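Gear assembly task, notes from the summer block
August 2020

The club has been back in the workshop at Skeludham for one block now, after stopping in March. Numbers per session are limited, so I split the members into two groups and gave both the same problem. These are my notes on it, mostly so that I do not repeat the same mistakes with the next intake.

The task comes from the Fustdale schools competition. There is a flat ring plate and a set of spur gears. The gears have to be picked up by the arm and placed on the plate around the central hole, with the teeth meshing. Points are given for each gear seated and for the set turning freely at the end. Points are lost for dropping a gear or pushing the plate out of its start position.

We had practised in the winter with printed plastic gears. They are light, matt and slightly soft, and they forgive a great deal. The competition set is metal. Almost everything we had tuned on plastic had to be looked at again.

Grip

The first problem was grip force. With plastic we ran the gripper low and never thought about it. A metal gear of the same size is heavy enough to rotate in the fingers if it is held off centre, and once it has rotated the bore no longer points straight down. Jasmina Mujić raised the force in steps and logged the result of each lift. Below a certain value the gear tilted, above it nothing changed. We set the force one step above that value and left it there.

The second problem was where to hold. Spur teeth give two very different contacts depending on angle. If a finger lands on the tip of a tooth, the contact is a narrow line and the gear can roll. If it lands across a gap, it bears on two teeth and stays put. Haris Jurić wrote a short routine that turns the wrist by half a tooth pitch and tries again when the fingers close to an unexpected width. It is slow, but it halved the drops in his group's runs and it is easy to explain to a new member.

Tapered fingertips help here. Once some gears are down, there is very little room to bring a wide finger in beside the last one. The gap between neighbours is the limit, so the order of placement matters more than I had expected. Both groups ended up placing the gear nearest the arm last, and arrived at it separately.

Lighting

I lost the better part of two sessions to this. The wrist camera sets its own exposure. Over a dark bench it opens up, and then a bright plate comes into view and washes out to white. The bores are what we use to find the centres, and on a washed-out gear the bore is the same white as the face around it. 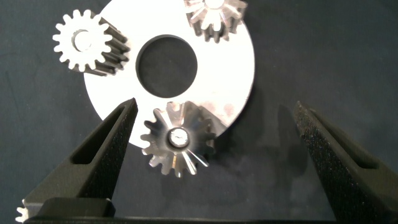
Locking the exposure was the obvious fix. At a setting of 500 in the driver (the unit is not documented, and I have stopped looking for it) the teeth disappeared into the background. At 200 the edge detector began to return complete circles, but only for gears out of the direct light. Radomir Lazarević then moved the bench lamp so that it pointed at the wall behind us, which did more than any change in the code.

I should correct the above before somebody copies it: a higher figure in this driver means a shorter exposure. I had it backwards in my notebook for a week.

There is still a weakness with tall gears seen from the side. The side teeth make a pattern of light and dark bands, and the detector will sometimes fit a circle to the far end of them and ignore the face. Mateja Georgiev suggested throwing away any circle without a second, smaller circle close to its centre. This works when the bore is visible and fails when it is not, so it depends on the lighting being right in the first place.

Meshing

Placing a gear beside another one with the teeth aligned by luck works perhaps one time in three. The rest of the time it sits tooth on tooth and will not go down. The members tried three approaches.

Pressing harder. This moves the plate and costs points.

Measuring the tooth angle from the camera before placing. Good in theory, and Mateja had it working on plastic. On metal the reflections shift the measured edges by enough to spoil it.

Lowering until contact, then turning the wrist slowly a few degrees each way with light downward force until the height drops. This is what a person does with their hands. It is now our standard method. The turn has to be slow. Above 7 degrees a second the gear skips over the mesh and comes to rest on the next tooth tip.

Results

I am not going to publish scores, as the two groups had different amounts of bench time. Jasmina's group had the more reliable lift and Haris's the more reliable mesh. The sensible thing is to merge the two programs, and we have started. The merge is untidy at present because one group stored wrist angles in degrees and the other in radians.

Lionel Horrocks, who ran the club before me, came in for the last session and asked why we did not mark the start position of the plate with tape. The rules allow it. There is now tape.

To do before the next block

Merge the lift and mesh code, all angles in degrees.
Write the exposure value into the config file with a comment saying which way it goes.
Ask Todorova whether they will sell us a second set of fingers, as the present pair is also the spare pair.
Find out if the Diltgate team is still entering, and if they would share a practice day.
Redo the force test with the largest gear, which we skipped.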